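Gladys Mfaume doesn't trust her eyes when it comes to glass noodles. "You think you've made a sensible portion and then it's a haystack," she tells me, laughing, when I call her one afternoon in July.

She teaches evening cooking classes in Gurnormont — 34 people on the list this summer! — and her noodle salad is the dish everyone signs up for. I asked what goes wrong at home.

"The dressing, every time. People pour by feel. I want 100 grams of dry noodles, and I want the soaked ones weighed again before anything goes on them."

So the scale stays out? "Always out! My mother would be horrified."

She likes a shallow plate too, even with strands flopping over the rim (I'd have grabbed a big bowl, and got told off for it). "In a bowl the bottom ones turn to glue. Spread out, you can get in and loosen them."

A plate of noodles and the scale, on the counter:
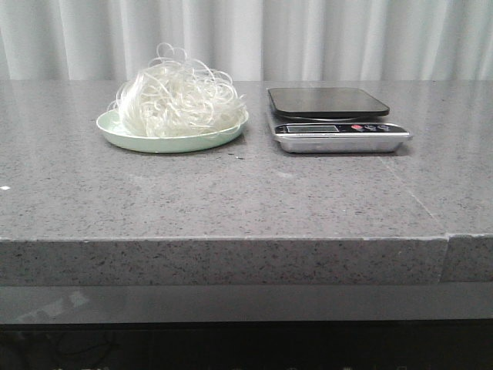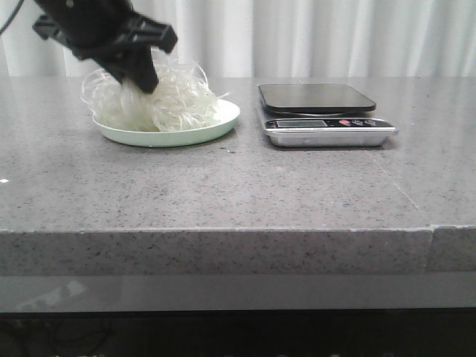 Photos: Daithí Fitzgerald

And leftovers? She groans. "Eat them. Or chop them up small and put them in spring rolls the next day, I do that a lot — my kids won't touch them cold."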